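Showing a Robot a Task by Hand

(an entry in the Fultau open handbook, kept by Bảo Vi, last edited 2024-11-05)

Teaching by demonstration is the family of methods where a person does a job and a robot learns from the recording, so that no one has to write the motion out as code. You'll also see it called imitation learning, learning from demonstration, or (in older papers) programming by demonstration. I've been editing this entry for a while now and I still can't get everyone to agree on one name, so I use "demonstration" all the way through and let the redirects sort it out.

There are three main ways to give a demonstration: you push the robot's own arm around, you drive it from a distance, or you leave the arm out of it and hold the gripper yourself.

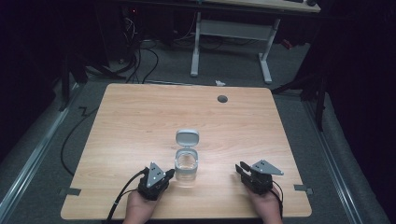
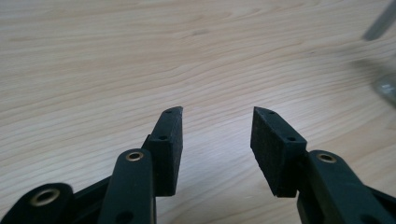
I'll take them in the order people usually meet them.

Moving the arm itself

The formal name is kinesthetic teaching. You put the arm in a mode where the motors carry its weight and nothing else, grab it near the wrist, and walk it through the motion. The joints record where they went. I learned on this and I'm still fond of it! You feel right away when you're asking the arm for something it can't reach, because it stops and you're standing there pulling on it like a stuck drawer.

The trouble starts when a task needs two arms. You have two hands, each arm really wants both of them, and fine work with the fingers is close to hopeless. Your own body also ends up in front of the cameras, which matters a great deal if the robot is supposed to learn from what the cameras saw. Some groups get around it by recording the motion first and then having the robot play it back with the person out of the way, and they keep only the pictures from the playback. It doubles the time per demonstration but the data is clean.

Remote control

In teleoperation the person moves one thing and the robot moves another. The input can be a joystick, a pair of VR controllers, a 3D mouse, or a leader arm, meaning a small copy of the robot's arm that you move while the big one follows. Leader arms are the easiest of these to pick up, in my opinion. With a joystick people tend to move one direction at a time (over, then down, then turn, then over again), and a robot trained on that will do the same little staircase motion forever.

The big plus is that whatever gets recorded is something the robot has really done, with its own joints and its own cameras. The minus is speed. Without any feeling of touch coming back, people slow way down near the moment of contact, and they hover. I hover terribly. On the old Plekance rig I needed 18 seconds to put a lid on a jar, which my hands do in 3. Delay makes it worse, and it doesn't take much before you start overcorrecting and the arm wobbles along behind you.

Hand-held grippers

With this method you carry a gripper (or one in each hand) that has the same kind of fingers the robot has. You open and close it with your own grip and just do the job at the table. The tool's position gets tracked through space, its opening width gets logged, and usually a camera mounted on it records what the fingers are facing. Later on, the path of the tool becomes the path the robot's hand is asked to follow.

People get good at it fast. You keep your natural timing, you can feel the object push back through the handle, and two-handed tasks stop being scary. Small household jobs suit it very well: opening and shutting lids, passing a thing from one side to the other, steadying something with the left while the right does the fiddly part. Clear plastic is a known pain, by the way, for every method on this page. Depth sensors tend to look straight through it or catch the glare, and color cameras see mostly the table behind.

What you lose is any guarantee that the robot can copy you. A shoulder and an elbow will take a gripper into corners that an arm bolted to a base can't get to, and your wrist flips around much faster than its motors do. So recordings get checked against a model of the arm, and the ones that go out of reach or over the speed limit are thrown away. In the Nudeo set, which I helped label in March, 1,760 demonstrations survived that check. I'd have liked a few more, but okay.

Tracking is the other headache. If it depends on the tool's own camera, a plain tabletop gives it very little to hold on to, and the estimate can drift. If it depends on outside cameras, your forearm gets in the way. Cables, where there are any, need enough slack that they never tug on your hand, and you only remember this when one does.

What makes a demonstration useful

Most of this section is habit and shop talk, and other editors are welcome to fix it.

Start from a pose you can return to. Every recording should begin with the hands settled and the object untouched, or the robot never learns how a job starts.

Move the object between tries. A cup that always sits on the same spot teaches the robot about the spot.

Don't tidy up your mistakes too much. A fumble followed by a recovery is worth keeping, and I'd argue it's worth more than another perfect run. A fumble with no recovery goes in the failure folder. Cù, the labeling tool most of us use here, has a separate tag for each, and please use the right one (I've spent whole evenings undoing this).

Keep your strategy the same. If one person opens a lid with the left hand and the next person with the right, the learner can land somewhere in between and open it with neither. Newer learning methods handle mixed habits better than the old ones, which simply averaged everything, but it's still easier to agree before you start.

Swap people before they get tired. We use sessions with 4 short blocks and a break after each. Tired hands cut corners, literally, and you can see it in the paths.

Mixing methods

Plenty of projects don't choose. A common plan is to gather the bulk of the data with hand-held grippers, then add a smaller batch by remote control on the real robot so the learner sees the real arm's lag and limits. After that a person watches the robot work and takes over by remote when it goes wrong, and the corrections go back into the training set. That last step has its own entry under "Interventions," which is still a stub. I keep meaning to get to it.

See also: Leader arms; Gripper tracking; Replay checks; Interventions (stub)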